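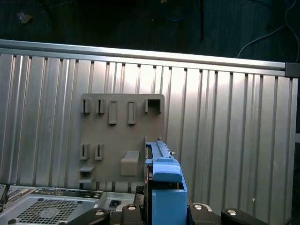

Oranuch Somboon wrote to say her beagle went straight off the side of the ramp on day one, and could I please put the training part before the part where you set it up at the car. Fair enough! So I've swapped the sections, and you now do all of the dog stuff indoors first.

4. Getting your dog used to the Pumlow ramp

You'll need the ramp, the rubber mat that came rolled up with it, a leash, and a big handful of treats your dog goes silly for (mine will do anything for cheddar). Leave the legs folded for now.

1. Lay the ramp flat on the floor in a room your dog already likes. Carpet is best, but if you've only got tile, put the rubber mat underneath so it can't slide.

2. Drop treats along the ramp and walk away. Let the dog sniff it, step over it, bark at it, whatever. Don't point and don't coax. I left mine down overnight and by breakfast she was lying on it.

3. Once all four feet are going on without fuss, clip the leash to a harness and walk the length of the ramp together, you on the floor beside it. Eight slow passes is plenty for one session, then put the whole thing away and go play.
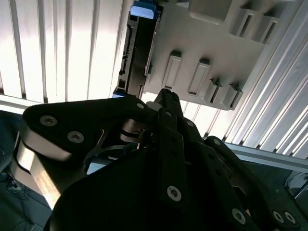
4. Rest the top end on a low step or a sturdy couch cushion, with the side clips locked – you should hear two clicks. Walk up, treat at the top, turn around, walk down. Going down is the hard part for most dogs, so keep a hand on the harness.

Note: Small dogs with short legs sometimes hop off halfway instead of finishing. Shorten the leash a little and hold the treat right at nose height. It took Amra Milošević's dachshund a whole month of this, and he now runs up like he invented it.

5. Raise the top end to 19 inches, the height of the lower notch, and repeat step 4. Stay at this height for as long as you like. If your dog freezes, go back to the cushion and finish on an easy one.
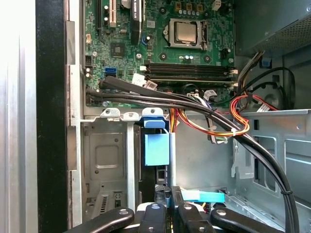 Fig. 3. Processor in its socket, memory slots below.

Caution: The ramp is rated to 100 pounds. That's for one dog. Please don't let two go up together, even if they're both little, and never stand on it yourself to reach the roof rack (yes, I've been asked).

Caution: Dogs over 60 pounds need the center leg down at every height, including the low one. Check that its foot is flat on the ground before you call the dog.

6. Now practice getting off at the top. Your dog has to learn there's somewhere to go up there, so use the couch, say your word ("load" is ours) and wait for the turn. Use that same word every time from here on. 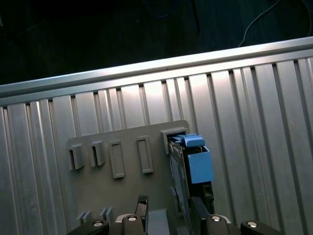 7. Wipe the grip surface with a damp cloth and let it dry before folding. Kibble crumbs get into the hinge and then it squeaks, and some dogs hate the squeak more than the ramp.

When steps 1 to 7 are boring for both of you, go on to section 5 and take the ramp out to the car. Keep the engine off and bring more cheddar.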